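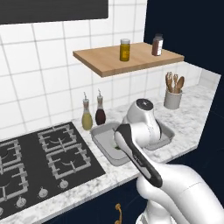

Ellari、薬局向け残薬調整支援サービス「Pidon」の提供地域を12月より拡大

サイト内検索　キーワードを入力　検索

― 飲み残した医薬品の把握から処方医への情報提供まで、薬局の業務を一つの画面で支援 ―

株式会社Ellari(以下「当社」)は、保険薬局向けの残薬調整支援サービス「Pidon」について、これまで一部地域に限っていた提供範囲を12月より拡大いたします。あわせて、調剤薬局を運営する株式会社Clindunerとの間で、Pidonの全店導入に関する基本契約を締結いたしましたので、お知らせいたします。

Pidonは、患者さまのご自宅に残っている処方薬(以下「残薬」)の種類と数量を薬局の窓口や訪問先で記録し、次回処方時の日数調整に必要な情報を整理して、処方医への報告文書を作成するまでの業務を支援するサービスです。当社は、先行して実施した試行運用の結果を踏まえて機能の見直しを行い、このたび提供地域を広げる運びとなりました。

■ 背景

長期の処方を受けている患者さまのご家庭では、飲み忘れ、症状の変化に伴う自己判断での中断、複数の医療機関からの重複した処方、受診間隔のずれなど、さまざまな事情によって医薬品が手元に残ることがあります。残薬は医療費の面で課題とされるだけでなく、古い薬と新しい薬の取り違え、用量の誤り、ご家族による誤用など、安全面の問題にもつながりかねません。

薬局の薬剤師は、服薬指導の際に残薬の有無を確認し、必要に応じて処方医に疑義照会を行うなどの対応を日々続けています。しかしながら、残薬の聞き取りは患者さまの記憶に頼る部分が大きく、薬の名称や数量が正確に伝わらないことも少なくありません。また、確認した内容を薬歴に記載し、処方医への報告文書を別途作成する作業は、窓口の混雑する時間帯には後回しになりがちです。

残薬が生じる理由も一様ではありません。錠剤が大きく飲み込みにくい、昼食をとらないため昼の分だけが余る、包装から取り出しにくい、眠気が気になり仕事のある日は控えているなど、生活の状況と深く関わっています。数量だけを調整しても、理由が解消されなければ同じことが繰り返されます。当社では、残薬の数量と理由を同じ記録の中で扱い、継続して確認できる仕組みが必要であると考え、薬局の現場からご意見をいただきながらPidonの開発を進めてまいりました。

■ 「Pidon」の主な機能

(1)残薬の記録
患者さまがお持ちになった残薬について、包装に印字されたコードを読み取ることにより、薬剤名と規格を登録します。コードが読み取れない場合や、一包化された薬剤の場合には、薬歴上の処方内容から候補を表示し、薬剤師が選択して登録します。数量は手入力とし、登録時には必ず薬剤師による確認の操作を必要とする設計としています。

(2)理由の記録
残薬が生じた理由を、あらかじめ用意した分類と自由記述の組み合わせで記録します。分類は、飲み忘れ、服用時点と生活時間の不一致、剤形に起因するもの、副作用への不安、重複処方、受診日の変更などから構成されており、一件の残薬に対して複数の理由を選択することができます。前回の記録は次回来局時に自動的に表示され、担当の薬剤師が替わった場合にも経過を引き継ぐことが可能です。

(3)調整日数の試算
登録された残薬の数量と、処方せんに記載された用法・用量をもとに、薬剤ごとの調整日数の目安を算出します。算出結果はあくまで参考情報であり、調整の要否は処方医と薬剤師の判断によります。頓服薬、外用薬、漸減中の薬剤など、単純な日数計算になじまないものについては試算の対象から除外し、その旨を画面に表示します。

(4)報告文書の作成
記録した内容から、処方医宛ての報告文書の下書きを作成します。文書の様式は薬局ごとに変更でき、既存の服薬情報提供書の様式に合わせた出力にも対応しています。送付の方法は、印刷、ファクシミリ、電子的な送付の中から、医療機関の受け入れ体制に応じて選択していただけます。

(5)廃棄対象薬の管理
使用期限の経過や保管状態の不良により使用が適切でないと判断された医薬品について、患者さまの同意を得て薬局でお預かりし、廃棄するまでの記録を残します。麻薬をはじめ、法令により取り扱いが定められている医薬品については、通常の品目と区別した手順が画面上に示されます。

■ 試行運用の結果について

当社は、提供地域の拡大に先立ち、ご協力をいただいた薬局5店舗において試行運用を実施いたしました。期間中にPidonへ登録された残薬の記録は800件近くに上りました。

運用に参加した薬剤師を対象とするアンケートでは、「残薬の確認内容を次回の服薬指導に活用しやすくなった」との設問に対し、92%から「そう思う」または「ややそう思う」との回答を得ました。また、「報告文書の作成にかかる負担が軽くなった」との設問では、同様の回答が88%でした。

一方で、改善を求めるご意見も多数いただいております。主な内容は、複数の薬剤をまとめてお持ちになった場合の登録に時間を要すること、理由の分類のうち意味の近い項目の使い分けが分かりにくいこと、在宅訪問先で通信状態が悪い場合に入力が中断されることの各点でした。

これらのご意見を受け、連続して読み取りを行うための専用画面の追加、理由の分類の統合と説明文の見直し、通信が途切れた場合に端末内で入力を一時保持する機能の追加を行いました。一時保持された情報は暗号化され、通信の回復後に送信が完了した時点で端末から消去されます。

なお、本アンケートは試行運用に参加した薬剤師の主観的な評価を集計したものであり、残薬の減少や治療成績への効果を示すものではありません。こうした点の検証については、今後の課題として位置づけております。

■ Clindunerとの基本契約について

株式会社Clindunerは、地域に根ざした調剤薬局を運営し、外来の患者さまへの対応に加えて、在宅医療の分野にも力を入れています。試行運用にも店舗の一部が参加し、訪問時の使い勝手を中心に多くのご助言をいただきました。

このたびの基本契約により、同社の運営する全店舗へPidonを順次導入いたします。導入にあたっては、在宅訪問の実施件数が多い店舗から開始し、各店舗の運用手順を確認したうえで対象を広げる計画です。店舗間で患者さまの情報を共有する場合には、患者さまご本人の同意を前提とし、同意の撤回にも対応いたします。

また両社は、残薬に関する記録の方法を店舗間で統一するための手引きを共同で作成いたします。手引きには、聞き取りの進め方、患者さまの自尊心に配慮した言葉の選び方、ご家族や介護職の方から情報をいただく際の留意点などを盛り込む予定です。完成後は、Pidonをご利用のすべての薬局に無償で提供いたします。

■ 薬歴システム「Lie」との連携

提供地域の拡大に合わせ、当社の電子薬歴システム「Lie」とPidonとの連携機能を標準で提供いたします。Lieをご利用の薬局では、Pidonに登録した残薬の情報が薬歴の該当欄に反映され、同じ内容を二度入力する必要がなくなります。反映に際しては、薬剤師が内容を確認し、承認の操作を行うまで薬歴には確定されません。

Lie以外の薬歴システムをご利用の薬局については、所定の形式によるファイルの出力機能をご利用いただけます。個別の連携をご希望の場合は、ご利用中のシステムの名称と版をお知らせのうえ、後述の窓口までご相談ください。

■ 個人情報の取り扱いおよび安全管理

Pidonで取り扱う情報には、患者さまの氏名、処方内容、服薬状況など、特に慎重な配慮を要する情報が含まれます。当社は、関係法令および各種指針に従い、通信と保存の双方における暗号化、利用者ごとの権限設定、操作履歴の保存などの措置を講じています。

薬局の利用者には個別の識別情報を発行し、複数名での共用は認めておりません。退職や異動に伴う権限の停止は、各薬局の管理者が画面上で直ちに行うことができます。お預かりした情報を、薬局との契約で定めた目的以外に利用することはありません。統計的な分析を行う場合には、契約薬局の承諾を得たうえで、個人を識別できない形に加工した情報のみを対象といたします。

■ 提供の概要

サービス名:Pidon(残薬調整支援サービス)
対象:保険薬局
提供地域の拡大:12月より順次
提供形態:インターネット経由によるサービス提供(専用端末の購入は不要です)
利用環境:パソコンおよびタブレット端末
導入支援:初期設定、操作説明会、運用手順書のひな形の提供
料金:店舗数および連携機能の有無により異なりますので、個別にお見積もりいたします

すでに試行運用にご参加いただいている薬局につきましては、現在の設定と記録を引き継いで継続してご利用いただけます。切り替えに伴う作業の詳細は、当社担当より個別にご案内いたします。

■ 導入までの流れ

導入を希望される薬局には、はじめに現在の残薬確認の手順についてお伺いし、薬歴システムの種類、在宅訪問の有無、報告文書の様式などを確認いたします。その後、お見積もりのご提示、契約の締結、初期設定と進み、操作説明会を経て利用開始となります。説明会は来店またはオンラインで実施し、開局時間を避けた夜間の開催にも対応いたします。

利用開始後は、一定の期間をおいて運用状況の確認を行い、分類の設定や文書様式の変更などのご要望を承ります。

■ 患者さま、ご家族の皆さまへ

ご自宅に飲み残したお薬がある場合は、ご自身の判断で量を増減したり、他の方に譲ったりすることなく、かかりつけの薬局または医療機関にご相談ください。ご相談の際は、お薬を包装のままお持ちいただき、お薬手帳を併せてご提示いただくと確認が円滑に進みます。残っていることを伝えにくいと感じられる方もいらっしゃいますが、飲みにくさや生活との不一致が分かれば、剤形や服用時点の変更を処方医に相談できる場合があります。

また、以前に処方されたお薬が見つかった場合には、症状が似ていても服用されないようお願いいたします。お薬の保管方法や処分の方法が分からないときも、薬局の窓口でお尋ねください。Pidonを利用していない薬局でも、残薬に関するご相談は可能です。

■ 今後の取り組み

当社は、薬局と医療機関の間の情報のやり取りをより確実なものとするため、報告文書に対する処方医からの返信を記録する機能の開発を進めています。あわせて、介護事業所や訪問看護の関係者が、患者さまの同意のもとで服薬状況を薬局に伝えるための仕組みについても検討を行っています。

残薬の数量の推移や理由の変化に関する検証についても、方法の妥当性に関して外部の専門家の意見を伺いながら計画を取りまとめ、結果は内容のいかんにかかわらず公表する方針です。

■ 株式会社Ellariについて

株式会社Ellariは、薬局および医療機関向けの業務支援システムの企画、開発、運用を行っています。電子薬歴システム「Lie」、残薬調整支援サービス「Pidon」の提供を主な事業とし、薬剤師の業務の支援を通じて、医薬品の適正な使用に取り組んでいます。

■ 本件に関するお問い合わせ

報道関係の方:株式会社Ellari 広報担当
導入をご検討の薬局:株式会社Ellari Pidon導入相談窓口
お問い合わせは、当社ウェブサイトの各専用フォームより承ります。

※本リリースに記載の内容は発表時点のものです。サービスの仕様、提供地域および提供時期は、予告なく変更となる場合があります。
※Pidonは薬剤師の業務を支援するものであり、診断または治療を目的とするものではありません。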